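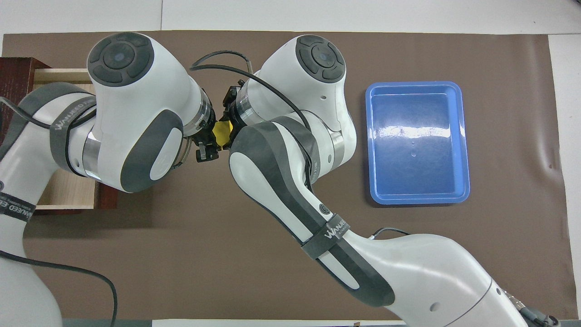

桌上的活儿：两只机械臂的夹爪凑到一个黄色小物件跟前，旁边有拉开的木抽屉和蓝色托盘。

机器人能替你收拾房间了吗？
先别急着把扫帚扔掉

文：莱西·邦廷（Lacey Bunting）
《普洛里克》（Plolik）少年科学版，11/02/2018

上个月，读者阿尔菲给编辑部写来一封信。他在信里说，他看到一段视频，里面有个机器人会叠毛衣，叠得又快又整齐。他问我们：“我是不是很快就不用自己收拾房间了？我妈妈说不可能，我想让你们告诉她，她错了。”

阿尔菲，对不起，这一回我得站在你妈妈那边。至少现在得站在她那边。

我写机器人写了好些年，看过很多这样的视频，也去过不少实验室和展览会。每次都有人告诉我，家务机器人马上就要来了。我小时候就听过这句话，现在我都长白头发了，家里的袜子还是我自己配对的。所以我想跟你们好好讲一讲：机器到底能干哪些活，哪些还干不了，以及下次再看到神奇的视频时，应该问些什么问题。

一件小事，到底有多难

请你先做一个小实验。找一块橡皮，放在桌子上，把它拿起来，放进抽屉里。

做完了吗？你大概连想都没想。可是你的身体刚才忙坏了。你的眼睛在一大堆东西里找到了橡皮，分清了哪里是橡皮，哪里是桌子，哪里只是橡皮的影子。你的胳膊知道要伸多远。你的手指还没碰到橡皮就已经张开了，张得比橡皮大一点点。碰到以后，皮肤马上报告：软的，有点涩，不重。于是你用了刚刚好的力气。要是橡皮歪了，你的手指会自己挪一挪。抽屉如果关着，你还得先想到去拉开它，而且多半会换另一只手去拉。

现在换成机器来做。它没有从小抓东西抓到大的经验，上面这些事，一件一件都要有人想办法让它学会。

再看看页首照片里的那张桌子。桌上铺着棕色的纸垫，垫子上有一个蓝色塑料托盘，里面是空的，四周也没有别的东西挤着它。抽屉已经拉开了。两只白色的机械臂伸过来，夹爪是黑色的，都凑在那个黄色的小东西旁边。

你家的桌子是这样的吗？我家的不是。我家桌上有半杯凉了的茶、一堆没拆的信、一把不知道开哪扇门的钥匙，还有猫。猫会动，而且对机械臂一定很感兴趣。

一张干净的桌子，对机器来说就像一道只有两个数字的加法题。会做这道题当然很好，每个人都是从简单的题开始学的。可是会做加法，离会管一家商店的账本还远得很。

至于那个黄色的小东西最后去了哪里，进了抽屉，进了托盘，还是掉在了桌上，一张照片说不出来。我希望你们看照片的时候也守住这条规矩：照片只拍到一瞬间，前面和后面都要另外去打听。

夹爪和手，差在哪里

很多机械臂的末端是夹爪，两根硬硬的手指，一开一合。它能夹积木，能夹瓶子，力气比小朋友大得多。

你可以试试当一回夹爪。两只手都只许用大拇指和食指，其他手指收起来，再戴上一副厚厚的冬天手套。然后做下面几件事：

把一件T恤叠好。
把一枚硬币从桌面上捡起来。
剥一个煮鸡蛋。
给枕头套上枕套。

我自己试过。T恤叠成了一个包子。硬币我推到桌子边上才拿起来。鸡蛋就不提了，地毯上到现在还有一点蛋黄。枕套我试到一半就坐下来休息了。

你会发现，最麻烦的常常是“感觉不到”。戴着厚手套，你不知道自己夹住了没有，也不知道东西是不是在往下滑，只能瞪大眼睛盯着看。许多机器就是这样干活的，主要靠摄像头看。有些机器的手指上装了能感觉压力的零件，这很有用，可是跟你指尖上的皮肤比起来，还差着一大截。

有两只机械臂会不会好一些？会，也会更麻烦。两只手可以一只扶、一只拧，可以把东西从左边递到右边。可是两只手也会撞在一起。递东西的时候，一只手必须等另一只手抓稳了再松开，松早了东西会掉，松晚了两边就拔起河来。你们跟同学一起抬过桌子吧？就是那种感觉，只不过两个同学都不会说话。

软的东西最讨厌

我认识一位工程师，叫基思·塞奇威克。他在一家叫恩杜塞克（Enduseck）的公司上班，那里的机器人在学着整理衣物。我问他最怕什么，他想都没想就说：“袜子。”

我以为他在开玩笑。他给我解释了很久。一个木块，你从左边看、从右边看，它都是那个木块，形状不会变。一只袜子扔在地上，每一次的样子都不同。它可能卷成一团，可能里子朝外，可能有一半钻进了另一只袜子里。机器要先认出来“这一团是袜子”，再找到袜口在哪里，再判断要不要翻过来。它一伸手去抓，袜子的样子又变了，刚才算好的全都不作数。

毛巾好一点，因为毛巾有四个角，可以先找角。衬衫坏一点，有袖子，有扣子，有领子。被套是另一个世界的事情，连我丈夫都会在里面迷路。

塞奇威克先生给我看了他们的记录。他们用同一种毛巾，在同一张桌子上，一共让机器叠了467次。灯是固定的，毛巾都是一个颜色，每次都由人把毛巾放到桌子中央。叠得不好的时候，有人走过去把毛巾重新摆好，再来一次。

“那要是换一条带花纹的毛巾呢？”我问。

“那我们得再忙一阵子。”他说。

我很喜欢他这样回答。有些公司的人不会这样说话。

那些已经能干的活

我可不想让你们觉得机器什么都不行，那也不对。有些活，机器干得很棒，有的已经干了很多年。

洗衣机就是一台很了不起的机器。以前洗一家人的衣服要花上一整天，手会泡得又红又疼。洗碗机也一样。它们没有胳膊，没有脸，也不会跟你打招呼，所以没有人管它们叫机器人。可是要比谁真正帮人省了力气，我会把票投给洗衣机。

你注意到它们聪明在哪里了吗？洗衣机根本不去认哪件是袜子。人把衣服塞进去，关上门，它在自己的小房间里转。难的部分它一样也不碰：捡衣服、分颜色、掏口袋里的纸巾、晾、叠、放回柜子，全留给了你们家的大人。如果你还没有帮过忙，也许可以从掏口袋开始。

扫地机器人往前走了一步。它要在真正的房间里跑，会碰到椅子腿，会碰到拖鞋。地板平平的，它就能干得不错。可是用过的人都知道，开动之前得先把地上的电线、积木和袜子（又是袜子）捡起来。我的朋友埃尔西·布洛克瑟姆说，自从买了扫地机器人，她的孩子反倒学会了收玩具，就怕玩具被它推到沙发底下去。这样算下来，到底是谁在替谁干活呢？

工厂里的机械臂也很能干。它们焊接，拧螺丝，搬很重的东西，一整天都不喊累。工厂为它们做了很多准备：零件从同一个方向过来，放在同一个位置，地上画了线，人不能随便走进去。换句话说，人把工厂收拾成了机器喜欢的样子。

那商店呢？

商店在工厂和你家中间，比工厂乱，比你家整齐（我猜的）。

一月份，我去了一家叫塞农（Cernon）的超市，那里正在试用一种给货架补货的机器，名字叫拉赫曼（Rahman）。店长希拉·古多尔带我去看。机器停在卖罐头的那一排，把豆子罐头从箱子里一个一个拿出来，放到架子上。罐头是硬的，是圆的，大小一样，放歪了也不会坏。我看了很久，它放得挺好。

后来来了一位推着婴儿车的顾客，想拿一罐番茄。机器停下来等她。她挑了一会儿，拿起一罐看了看，放回去的时候放到了豆子的位置上，然后走了。机器对着那罐番茄，停在那里不动了。

过了一阵，一位店员走过来，把番茄拿开，按了一下按钮，机器才继续干活。

我问古多尔女士，这台机器比店员快吗。她说，店员摆一箱罐头用2分钟，机器用7分钟。

“可是它晚上也能干呀。”她说。

这话有道理。慢一点的帮手，只要不用人看着，也算帮手。所以我接着问：“晚上有人看着它吗？”

她说有。

我又问，它能不能摆香蕉、鸡蛋和袋装薯片。她笑了，说薯片还是让人来摆吧。薯片袋又软又鼓，夹轻了会滑掉，夹重了，你买回家的就是薯片粉。

视频为什么看起来那么厉害

现在回到阿尔菲的那段视频。我也找来看了。毛衣确实叠得很整齐，我没有说它是假的。可是一段视频可以每个画面都是真的，看完以后还是让你想错了。常见的情况有这么几种。

视频可能加快了。有时角落里会有一行小小的字，写着播放速度。如果写的是20倍，那么你看到的一秒钟，机器真正用了20秒。没有小字的时候，可以看看旁边的东西：要是墙上的钟转得飞快，或者背后走过去的人像踩了风火轮，你就明白了。

可能只播了成功的那一次。我投篮很差，可是如果让我投一个下午，只把进的那个球剪下来给你看，你会以为我是校队的。

可能有人在操纵。有些机器人的动作，是一个人在旁边或者在另一间屋子里控制的，他动一下，机器就跟着动一下。这种办法本身没什么不好，很多机器就是靠人手把手教会的。问题在于观众以为机器是自己在想，而真正在想的是那个人。只看一张照片，往往分不出来是哪一种。

还有可能，它只会做这一件。会叠这件毛衣，不等于会叠你的毛衣。你的毛衣上有果酱。

有人会说，你这个人怎么老是泼冷水？大人们花了那么多心血，你夸一夸不行吗？

我夸呀。让机器拿起一个小东西再稳稳地放下，这件事难得要命，做成的人应该高兴。我不服气的是另外一些人，他们看见机器拿起了一个小东西，就跑出来宣布它明年会做饭。这两句话中间隔着一大片还没有人走过去的地方。

当一回小侦探

下次看到家务机器人的视频或者广告，请拿出纸和笔，问下面这些问题。能找到答案的就写下来，找不到的就画一个问号。

视频是按原来的速度放的吗？
它试了几次，成功了几次？
桌上的东西是谁摆的？
有没有人在控制它？
换一间屋子、换一盏灯，它还行吗？
东西掉到地上以后，谁去捡？
它做完这件事，比人自己做省时间吗？
它坏了谁来修，要花多少钱？

我最看重的是捡东西那一条。人干活的时候常常出错，杯子碰倒了就扶起来，勺子掉了就洗一洗。我们很少把这些当回事。可是对机器来说，出了错以后怎么办，往往比第一次做对还要难。一台机器如果每次掉了东西都要叫你过来，那你最好别走远。

如果你画了一大堆问号，也不说明那台机器是骗人的，只说明你知道的还不够，别人也没有告诉你。那就先别下结论，也先别掏压岁钱。

在家里试一试：你来当程序员

这个游戏需要两个人。一个人当机器人，用围巾蒙上眼睛；另一个人当程序员，只能用嘴说。任务是把桌上的一块积木放进一个塑料盒子里。桌上别放玻璃杯、剪刀和热的东西，最好请一位大人在旁边看着。

规则很严格。程序员不能说“把积木拿起来”，机器人听不懂这么长的意思。只能说“右手向前”“停”“向下”“手指合上”这样的话。机器人听到什么就做什么，不许偷偷动脑筋。没听到“停”，就一直往前伸。

第一局放一块积木。第二局，等程序员说得很顺了，悄悄把盒子挪一个地方。第三局，把积木换成一只袜子，任务改成把袜子翻过来。

我和侄女玩的时候，第二局她把积木放进了我的茶杯（是空的，幸好）。第三局我们没有玩完，两个人都笑得趴在桌上了。

玩过以后可以想一想：哪一句指令你忘了说？机器人如果能睁开眼睛，哪些话就不用说了？哪些话还是得说？

那么，以后会有吗

我不知道。给我写信的小读者总希望我说出一个年份，我说不出来。那些说得出年份的人，我劝你们把他们的话记在本子上，到了那一年再翻开看看。我自己就有这样一个本子，里面好几个年份已经过去了。

有些事情我猜会来得早一点：在一个固定的地方，对付一种固定的东西，比如把一样大小的盒子从这里搬到那里。有些事情我猜会来得很晚：走进一间它从没见过的儿童房，知道地上那张揉皱的纸是垃圾，旁边那张同样皱的纸是你画了一下午的恐龙，一张要扔，一张千万不能扔。

这件事难在手上，也难在别处。哪张纸是宝贝，你妈妈有时候都会弄错，还得来问你。机器要是也知道来问一声，我会对它客气得多。

阿尔菲，请把这篇文章念给你妈妈听，念到这里就行。然后去把袜子捡起来，两只都要捡。

小词典

机械臂：像胳膊一样能弯、能转、能伸的机器，一头固定住，另一头干活。

夹爪：装在机械臂末端，用来抓东西的部分。有的只有两根手指，一开一合。

传感器：让机器知道周围情况的零件。摄像头是一种，能感觉压力的小片也是一种。

遥控操作：人在旁边或者远处控制机器，机器跟着人的动作走。

自主：机器自己判断下一步做什么，没有人在一旁指挥。看到广告里有这个词，请拿出你的侦探本子。

来信请写明你的名字和年龄。如果你家里有一台会干家务的机器，我们很想知道它干得怎么样，尤其想知道它干不了什么。图画也可以寄来，请别揉皱。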